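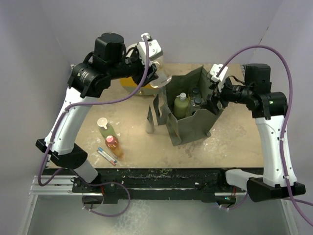 Craig Chisholm thinks the zone cost us the game, and he sent me four paragraphs on it before I had my shoes off. His argument is that we gave Gaillard the corners from the opening tip, that they made us pay early, and that by the time we matched up man to man their guards already had a rhythm. He wants the 2-3 dropped for the rest of October.

I went back through the tape with his message open next to it. He is right about the corners. He is wrong about the timing. Gaillard missed most of its corner looks in the first quarter and we led after it. The damage came in the third, when our bottom defenders started leaving early to help on the post entry. The weak side wing did not drop, so the skip pass had nobody within ten feet of it. Same read on three straight possessions. A man defense with the same late rotation gives up the same shot.

Final margin was two. We held them to 43 through three quarters and then could not get a stop on the side out of bounds play, the one with the screener slipping to the rim. We had walked through it at practice. Our five switched, our four stayed, and the slip was open. I have it down as a communication error and will run it again at half speed until both of them call it out loud.

Offense. The high ball screen works when the ball handler waits. When he goes before the screen is set we get a moving screen call or a contested pull-up, and we got both. Spacing on the left side was poor all night. The shooter keeps drifting up from the corner toward the wing, which brings his defender into the gap. I am going to tape a mark on the practice floor.

Free throws were acceptable. Turnovers were too high in the second quarter, mostly on entry passes thrown from a standstill against ball pressure. Use a dribble to change the angle first. I have written this before.

Attendance was posted as 1,546, more than I expected for a league game this early. The Flanico end was full and loud, and the bench could not hear calls from the far side. Hand signals from now on for every set, including the out of bounds plays.

Rotation notes. The second unit held its own – plus two in its minutes – and I pulled it too soon in the third. The starters came back in stiff and gave up the run described above. Next time the second unit stays in until the first dead ball after the four minute mark, unless there is foul trouble.

Konex is next, on the road. They press after makes and drop back after misses. Prostedum beat that press last week by putting a forward in the middle and throwing over the top of the first line, and we have a forward who can catch and turn. Two practices to put it in. The zone stays for now, with one change: the bottom defender holds the corner until the ball is in the post, and the top guard digs down.

Answered Craig at 11:40 p.m. Told him yes on the corners, no on the rest. He had already sent a fifth paragraph, on the timeouts. I will read it in the morning.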